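Zwischenbericht Projekt Siltness, Arbeitspaket Regeln und gute Praxis
Montag, 20. Mai 2019
An: Margit Rácz
Von: Eun-seong Ko

Liebe Margit,

du wolltest es kurz und ohne Folien, also schreibe ich einfach runter, wo wir stehen (kurz wird es trotzdem nicht ganz, sorry!).

Das Regelheft für die Zweiarmplätze ist seit letzter Woche in der zweiten Fassung. In der ersten standen 46 Regeln, und die hat am Platz kein Mensch gelesen, ich eingeschlossen. Gergely hat sich dann hingesetzt und alles rausgeworfen, was sowieso schon in der Betriebsanleitung oder in der Risikobeurteilung steht. Übrig sind 19, die passen auf eine Doppelseite, und die hängt jetzt laminiert neben der Tür. Ich bin richtig froh darüber!

Was sich im Alltag am meisten geändert hat, ist die Freigabe vor dem Start. Früher rief jemand »läuft!« durch den Raum und los ging es. Jetzt gilt: Wer startet, steht so, dass beide Arme und der ganze Tisch zu sehen sind, sagt die Aufgabe laut an und wartet auf die Antwort der zweiten Person. Klingt umständlich, dauert ein paar Sekunden. Ruth hat anfangs geschimpft und ist inzwischen die Strengste von uns.

Beim Thema Greifraum haben wir länger gestritten. In der Vorlage von Fodor, an der wir uns orientiert haben, wird der Tisch fest in eine linke und eine rechte Hälfte geteilt, und jeder Arm bleibt in seiner. Das ist sauber, nur kommt man damit bei unseren Aufräumaufgaben nicht weit, weil Sachen eben auch mal quer über den Tisch müssen. Wir haben jetzt eine gemeinsame Zone in der Mitte, in der immer nur ein Arm arbeitet. Der andere wartet mit Abstand und mit offenem Greifer. Den offenen Greifer hat Gergely reingeschrieben, damit beim Übernehmen einer Aufgabe keine Zweifel aufkommen, ob da noch etwas drinhängt.

Noch so ein Punkt: links und rechts. Wir meinen ab sofort immer die Seite vom Roboter aus, egal, wo man selber steht. Im Februar hatten wir deswegen zwei Protokolle, in denen die Arme vertauscht waren, und bis wir das gemerkt hatten, war ein halber Nachmittag weg. Steht jetzt fett als Regel 5 im Heft.

Dann die Gegenstände. Wir nehmen bewusst Alltagszeug, Verpackungen, kleine Flaschen, Schälchen und so weiter, und die Regel dazu ist simpel: nichts aus Glas, nichts mit offenem Inhalt, und was beschädigt ist, kommt in die Kiste und wird im Protokoll vermerkt. Auf den Tisch kommt nur, was zur Aufgabe gehört. Kaffeebecher haben da nichts verloren (ja, das war meiner). 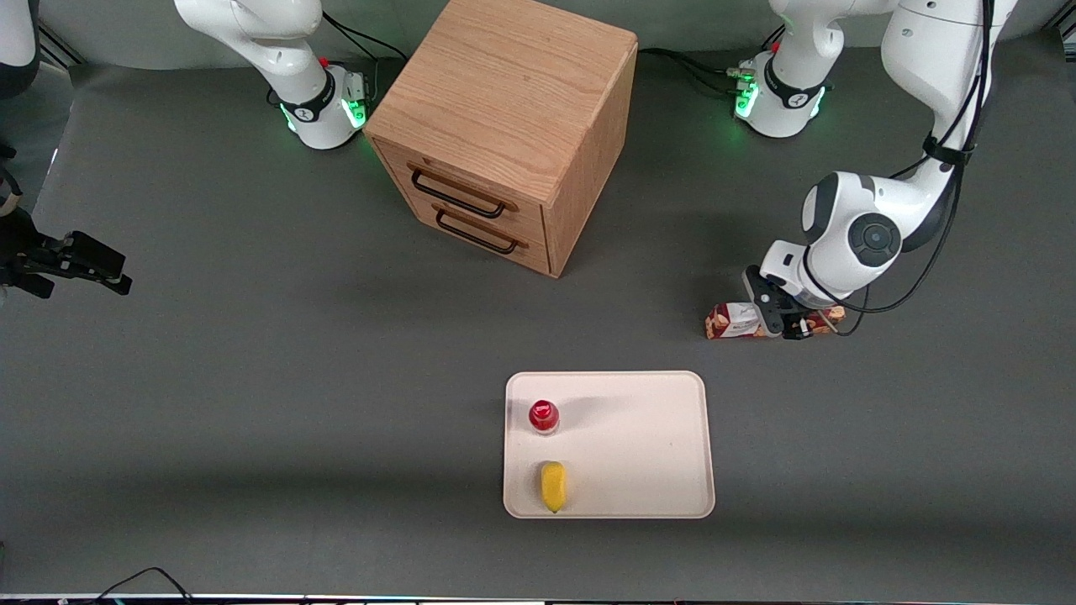 Offen ist leider immer noch die Kabelführung. Rochelle Stubbs von Cultgate war da und hat sich alles angeschaut, und ihr wichtigster Hinweis war, dass Kabel auf der Tischfläche entweder befestigt oder als Sperrfläche eingetragen sein müssen. Wir machen vorerst beides gemischt, das gefällt mir nicht besonders. Gergely holt gerade ein Angebot bei Jonden für flache Kanäle ein, der Preis fehlt noch. Sobald ich ihn habe, bekommst du ihn gesondert.

Außerdem fehlt uns eine vernünftige Regel für Schubladen. Wie weit darf eine offen stehen, wenn der andere Arm vorbeimuss? Momentan schreiben wir vor, dass sie vor jedem Armwechsel geschlossen wird, und das bremst die Abläufe schon ziemlich. Ruth will drei Varianten durchprobieren und schreibt mir ihre Ergebnisse direkt ins Heft.

Zum Geld nur so viel: Wir haben nahezu die Hälfte des Schulungsbudgets verbraucht und liegen damit im Plan. Was ich von dir bräuchte, ist ein Okay, dass die nächste Unterweisung wieder im eigenen Haus stattfinden darf, mit Rochelle als Gast. Schickst du mir dazu eine Zeile?

Viele Grüße
Eun-seong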